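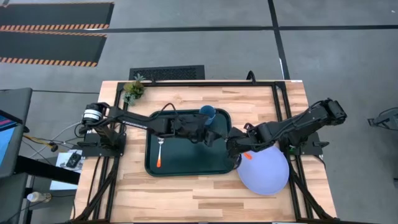

Poste à deux bras, tâche « débarrasser le plateau » : le gobelet bleu en haut au centre du plateau, l'assiette mauve à droite.

Offres et appels > Opérations robotique > Promberg
Publié en mai par Petronella Baloyi

Téléopérateurs et téléopératrices débutants (h/f), projet Randum

Pravport cherche 12 personnes capables de poser une fourchette sur une assiette. La fourchette sera tenue par un robot, le robot sera piloté par vous, et il faudra recommencer jusqu'à ce que la machine comprenne où nous voulons en venir. Les candidats qui rêvent de conduire un engin spatial sont priés de lire l'annonce jusqu'au bout avant de nous écrire.

Le travail

Randum est notre programme d'apprentissage par démonstration appliqué aux gestes de table : débarrasser, trier, empiler, ranger les couverts. Vous prenez en main deux bras de commande, les deux bras du poste reproduisent vos mouvements, et tout est enregistré, y compris les soupirs si vous parlez près du micro de séance (on peut le couper, demandez à Sibusiso). Chaque essai s'appelle un épisode. Un épisode commence quand vous appuyez sur la pédale et se termine quand vous la relâchez, ou quand le gobelet est par terre.

Nous avons à ce jour 3642 épisodes validés. Nous en avons aussi 565 rangés dans un dossier intitulé « à revoir », qui sera l'une de vos premières occupations. On y trouve des gestes parfaitement corrects étiquetés de travers, des hésitations d'une longueur admirable et une série complète où l'opérateur, gaucher, avait croisé les commandes sans oser le signaler. Signalez. Nous sommes très difficiles à choquer.

La journée se découpe en blocs de pilotage et en blocs d'annotation. Pendant l'annotation, vous regardez les épisodes des autres et vous notez la saisie, le trajet et la dépose. Vous regardez aussi les vôtres, ce qui est formateur dans le sens désagréable du terme. Après deux ou trois jours, la plupart des gens se mettent à juger la façon dont leur famille vide le lave-vaisselle. L'effet s'estompe, paraît-il.

Ce que nous appelons un bon geste

Un bon geste est lent, lisible et légèrement ennuyeux. Le modèle imite ce qu'on lui montre, tics compris : si vous tapotez le bord du plateau avant chaque saisie, il tapotera. L'année dernière, un bras a gardé tout un trimestre la manie de reculer avant de prendre un verre, héritée d'un collègue très poli. On ne demande donc pas de virtuosité. Les personnes habiles aux jeux vidéo s'en sortent bien une fois qu'elles ont accepté qu'il n'y a pas de score.

Il faut varier, aussi. Même tâche, objets déplacés, fourchette dans l'autre sens, gobelet plus près du bord. La feuille de séance indique les positions de départ, et nous vous demandons de la suivre même quand elle vous paraît absurde. Surtout celle du jeudi, qui est tirée au sort par un script.
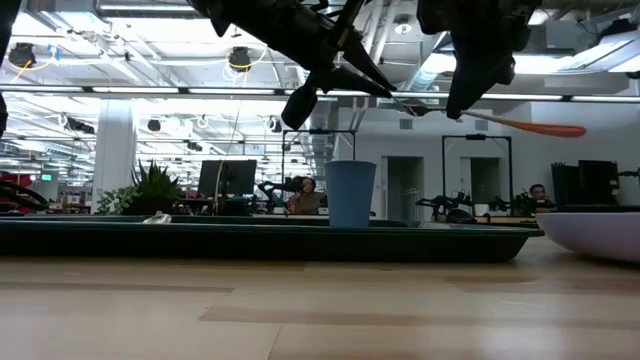

Le gobelet au milieu du plateau, la salle Rojanasak au travail derrière.

Le lieu

Les séances ont lieu à Promberg, dans la salle Rojanasak, un grand plateau ouvert que nous partageons avec le reste de l'équipe et quelques plantes vertes. Les plafonds sont hauts, les gaines sont apparentes et l'acoustique est celle qu'on peut en attendre. Si vous avez besoin de silence complet pour vous concentrer, apportez un casque ou choisissez le créneau du matin. On travaille les uns à côté des autres, chacun sur sa table, et l'on apprend vite à ne pas adresser la parole à quelqu'un qui est en train de saisir un couvert.

Le café est gratuit et se boit loin des postes. Cette règle a une histoire, que Sibusiso Mathebula, responsable des séances, raconte volontiers et beaucoup trop longuement.

Profil

Aucun diplôme n'est exigé. Aucune connaissance en robotique non plus : vous aurez une formation de deux jours, puis une semaine en binôme avec quelqu'un qui pilote déjà. Nous avons accueilli une ancienne prothésiste dentaire, un projectionniste et un étudiant en droit fiscal, et c'est l'étudiant en droit fiscal qui tient les annotations les plus propres.

Il vous faut en revanche :
- une bonne vue de près, avec ou sans lunettes ;
- l'usage des deux mains en même temps, pour des choses différentes ;
- un français écrit suffisant pour remplir un commentaire d'annotation intelligible (« bof » n'en est pas un) ;
- la faculté de rater la même saisie plusieurs fois de suite sans frapper la table ;
- avoir 18 ans révolus.

Les douleurs chroniques au poignet ou à l'épaule sont à mentionner dès le premier échange. Elles ne sont pas éliminatoires, et la hauteur des commandes se règle.

Un mot sur les couverts

Tous les candidats posent la question, alors autant y répondre : oui, la fourchette est le plus pénible. Elle est plate, elle glisse, elle brille, et elle change de comportement selon qu'on la prend par le manche ou près des dents. Nous en faisons tourner plusieurs modèles. Les claires donnent du fil à retordre à la vision quand la lumière tape, et c'est précisément la raison pour laquelle nous les gardons au programme. Vous aurez le retour de la caméra de poignet sur un écran, ce qui aide beaucoup pour la fin de l'approche et donne un peu le tournis le premier matin.

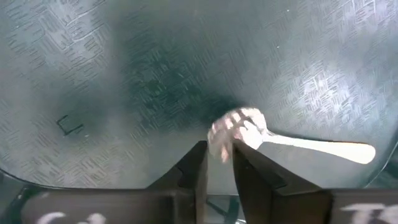
Vue de poignet : fourchette blanche serrée entre les deux doigts, manche à droite.

On vous demandera de ne pas tricher. Tricher, chez nous, consiste à pousser l'objet contre le rebord pour le relever, puis à le cueillir au passage. C'est malin, ça marche souvent, et il existe une étiquette prévue pour cela. Utilisez-la. Un épisode malin bien étiqueté nous rend service ; un épisode malin déclaré « saisie directe » finit dans le fameux dossier.

Conditions

Contrat à durée déterminée de 9 mois, à temps partiel ou à temps plein selon vos disponibilités. Deux créneaux au choix : 8 h 30 ou 13 h 15. Pause obligatoire entre deux blocs de pilotage, sans négociation possible, même quand « ça commence juste à venir ». Titre de transport remboursé. La rémunération est fixe et ne dépend pas du nombre d'épisodes : nous avons essayé la prime au rendement et nous avons obtenu des robots pressés.

Les séances enregistrent les mouvements et les images des caméras du poste. Il peut arriver que l'on aperçoive des personnes à l'arrière-plan ; un formulaire d'accord vous sera remis à l'arrivée, et il se lit en entier avant signature, même par les étudiants en droit.

Pour postuler

Envoyez quelques lignes à Petronella Baloyi par le formulaire de la page Recrutement, objet « Randum, téléopération ». Pas de lettre de motivation : personne n'a toujours rêvé de déplacer un gobelet et nous préférons ne pas vous obliger à l'écrire. Dites-nous plutôt quel travail répétitif vous avez déjà fait et ce qui vous a permis de tenir. Précisez votre main dominante et le créneau souhaité.

Les candidats retenus viennent faire un essai d'une heure sur poste, payé, avec Sibusiso à côté. Il ne dit pas grand-chose pendant l'essai. Il est comme ça avec tout le monde.

Pravport, Promberg | Contact recrutement | Mentions légales | © Pravport, tous droits réservés | Haut de page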